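September 30, 2021
Shelf rack and wrapped bars, bench 2

Carried over from the June list: get the small two-tier rack settled and stop using cardboard stand-ins for it. The white plastic one is on the bench now, toward the back right. The Morikawa rack we tried before had a lip on the upper tier that caught anything flat, and I have put it back in the cupboard.

Rack notes. Plastic, light, slides if you lean on it. Upper tier flexes slightly at mid-span under a hand. Under bars it does nothing measurable. I set it square to the back wall by eye and then checked with the combination square; left post was off by 3 mm, corrected. Benvinda prefers it turned a few degrees toward the front so both tiers can be reached without going over the top. Tried it her way for the last part of the afternoon. Access to the lower tier is better. Access to the upper tier is the same. Leaving the question open until we have a longer run with each.

Clearance between tiers is the number I keep having to look up, so: 150 mm, underside of upper to top face of lower. Enough for a bar lying flat and for a bar stood on its long edge. A bar stood on end goes in too but falls over if the rack is touched, and I would not bother. 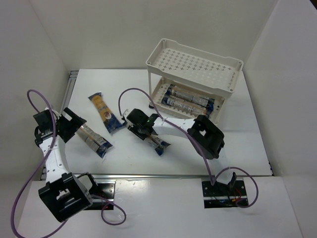
Surface was wiped with a damp cloth first thing and left to dry fully before anything went down. The white board shows every crumb and every scuff. Old tape residue came off with isopropyl and a plastic scraper. Do not use the metal scraper on it; the board marks easily and the marks then hold dirt.

Bars. Bought from the Rullen shop, out of the mixed tray, so the wrappers are not all one kind. For shelving purposes the differences that matter are how stiff the film is and how far the crimped ends stick out past the contents. Notes by behavior, no brand preference:

Stiff film, flat crimp: sits still, stacks two high, slides on the plastic tier if pushed from one end.
Soft film, trapped air: rocks. Press it flat before it goes on the shelf or it ends up skewed against its neighbor.
Long crimp: the end folds under when the bar is pushed toward the back of the tier, then springs out and moves the bar forward again. Lay it down from above with the long side parallel to the front edge.

Crimped ends also tear if a bar is lifted by them repeatedly. Pick up across the body, near the middle. Anything with an opened seam comes off the bench the same day and does not go back in the tray. Kitchen rules apply even though these are never going to be eaten.

Weighed one from the tray for reference and forgot to write down which. Redo.

Empty Oltach tote used as the holding bin weighs 563 g on the bench scale with the lid off. Subtract that when weighing the whole lot. The lid is kept separately on the shelf under the window and is not interchangeable with the Mumiline lid, which looks the same and does not close.

Walls. The white panels were cleaned top to bottom, dry microfiber, no spray. Dust gathers along the inside corner where two panels meet, and a cloth over a fingertip does not reach it. A flat brush does. Run it down the seam from the top, then vacuum at the bottom – the other order just moves the dust back up. The lower part of the panels needs more attention than the top and I would put it on the regular list.

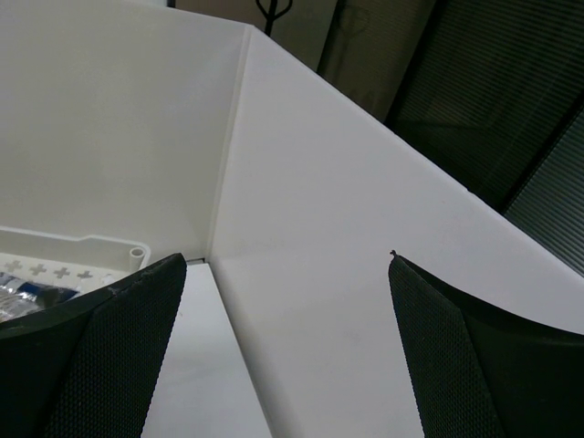 p. 2

Continuing. Glare on the panels and the board is still an issue with the clear wrappers. With the overhead light full on, it is hard for a person to judge which way a shiny bar is lying from the far end of the room. Turned the light down one step and it improved. Benvinda suggested a matte liner for the tabletop. Possible, but a liner lifts at the corners and then the rack rocks on it. I would try a liner on the tiers only, cut roughly a finger width short of the front edge.

Layout for the next session: start with bars spread on the board at mixed angles, rack at the back right, nothing on either tier. Fill the lower tier first. Long sides parallel to the front edge, gaps wide enough for fingers. When the lower tier is full, go up.

To do
– Reweigh, one bar of each wrapper kind, write the kind next to the number
– Non-slip dots for the rack feet (check the drawer before ordering)
– Liner offcuts from Benvinda
– Label the Oltach lid
– Replace the flat brush, bristles are splaying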